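Two grippers and a great many hard drives: a morning with Umesh Malhotra
18/07/2026

Umesh Malhotra had promised me tea at half past nine and I got it at ten past eleven, which gives you a fair idea of how the morning went. He is very good company and he will not leave a question half answered, so that when I asked him, while I was still taking my coat off, which of the two grippers had won, he sat down on an upturned crate and began with the previous November.

"You have to understand that we weren't looking for a new gripper," he said. "We had the Kleinschmidt. It's a parallel one, two flat jaws that slide in and out, and we'd had it on the arm so long that we'd stopped thinking of it as a separate thing. It was just the end of the arm. Then we took on the drive work and it all got a bit awkward."

The drive work is what Grotdale does now, at its unit in Anstead. Old computers come in and the hard disks have to come out of them, whole and undamaged, so that they can be wiped and tested. People are good at this and they also get very bored doing it. Malhotra's job, shared with Volker Diekmann, is to get a robot arm to do the dull part of it well enough that it can be left alone for an hour or two.

I had imagined the trouble would be with the arm, or with the camera finding the drive. He shook his head at both. The arm has been no bother from the start. The camera gave them a fortnight of grief over reflections (the roof of the unit is bare metal and throws light about in a way that changes with the weather) and then Diekmann moved it and altered the exposure and it has been fine since. The trouble was in the last few centimetres, where the fingers meet the thing.

"A drive in a caddy isn't a nice box," he said. "You look at it and you think, oh, it's a box. But the plastic gives a little, the metal doesn't, and there's a tab somewhere that you mustn't squash. Flat jaws want two flat faces, opposite each other, and they want you to come in dead straight. If the drive's sitting a few degrees off, one jaw touches first and pushes it, and now it's a few more degrees off."

Diekmann, who had been listening from the other side of the bench with a screwdriver in his mouth, took it out to say that this was putting it kindly.

So they borrowed money from next year's budget and bought a Matia, a gripper that works on linkages, where the fingers swing on a set of bars and can be set to give a little when they meet something. They ran the two against each other over 12 weeks. I asked whether that wasn't rather long for a comparison of two things you can hold in your hands, and Malhotra laughed and said it had been meant to take three.

The plan was simple enough. Each gripper would make 300 attempts at the same task, on the same arm, with the same camera and the same program as far as that was possible. The task was to come up from underneath, take hold of a drive, draw it away and put it down in a tray. An attempt counted only if the drive arrived in the tray the right way up with nobody touching anything.

"And the first thing we learned is that 'the same program' doesn't mean very much," Malhotra said. "The Kleinschmidt closes in a straight line, so the point where it grips stays put. The Matia's fingertips travel on a curve. As they close, they also move forwards. So if you tell the arm to go to the same place for both, one of them is right and the other one's poking the drive in the chest. We lost the best part of two weeks to that, and I'd like to say we spotted it straight away, but Volker spotted it and I argued with him."

"He argued for four days," said Diekmann.

"Three and a weekend."

In the end they let the fingertips decide. The arm's target is now worked out from wherever the tips will be when they meet, and each gripper has a small table of its own that says how far they travel for a given opening. Malhotra is rather proud of this table and showed me all of it. I would say to anyone planning a comparison like theirs that the table seems to be where the real work was, and that he is happy to talk about it for as long as you like.

Then there was the matter of speed. The Kleinschmidt is quicker, and everybody who saw the two side by side liked it better for that reason. It snaps shut and it is away. The Matia takes its time. Malhotra had me watch one close several times over with nothing in it, and I must say I found it soothing, a slow gathering-in of fingers, like somebody picking up a sleeping kitten. But in a day's work those seconds do add up, and the people who pay for the arm had noticed.

I asked for the numbers and he gave them to me without looking them up. Of its 300 attempts, the Kleinschmidt managed 225. The Matia did better, though he would not let me print the figure until they have repeated the last batch, as a cable had worked itself loose part way through and he doesn't think it fair to count those runs either way. "Better by enough that you'd notice from across the room," was as far as he would go.

What interested him more was how they failed. The Kleinschmidt tended to miss cleanly. It either had the drive or it hadn't, and if it hadn't, the camera could see as much and the arm would back off and try again. The Matia's failures were slyer. It would get hold of a drive by one corner, feel perfectly satisfied with itself, and set off for the tray.

"Those are the ones that worry me," he said. "I can live with a gripper that drops things if it tells me. I had a whole afternoon of it reporting success and the tray was half empty. There's no force sensor in the fingers, you see, you only get the motor current, and a corner feels very much like a whole drive if all you've got is the current."

Their answer for the present is to have the wrist camera take a second look once the fingers have closed, before anything moves. It costs a little more time on a gripper that was already the slower of the two. Diekmann would like to try softer pads as well. He has cut several sets out of different kinds of rubber and keeps them in an old biscuit tin, and he has strong feelings about each one, which I will spare you, though I came away knowing far more about rubber than I did at breakfast.

Would they buy the Matia again? Malhotra thought about it for a good while. He said yes, for the drives. He said that if the job were circuit boards, or anything with honest flat sides, he would put the Kleinschmidt back on the same afternoon and be glad of the speed. He also said he wished he had taken both of them apart on the first day – there are a good many screws in a linkage gripper, and he would have liked to know each of them before he had to go looking for the one that was rattling.

The approach from below is the part he still wants to improve, and it was what they were working on when I finally had my tea. Coming up from underneath, the arm has to find room for the whole width of the linkage as well as for the fingertips, and the more the fingers open the more space the bars take up at the sides. "People buy a gripper on how wide it opens," Malhotra said, "and then they forget that all of that has to fit somewhere." He pointed to the drive hanging under the panel, tipped towards the black fingers, with its blue caddy at one end and the paler tab sticking out beyond that. The tab is what he most wants left alone. He would like the fingers to close on the metal housing and stay well clear of the plastic, and he reckons there is another month in it, or possibly two if Diekmann gets the biscuit tin out again.
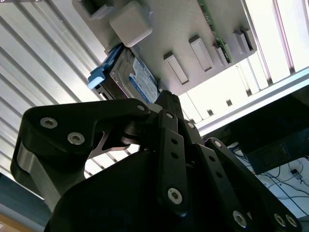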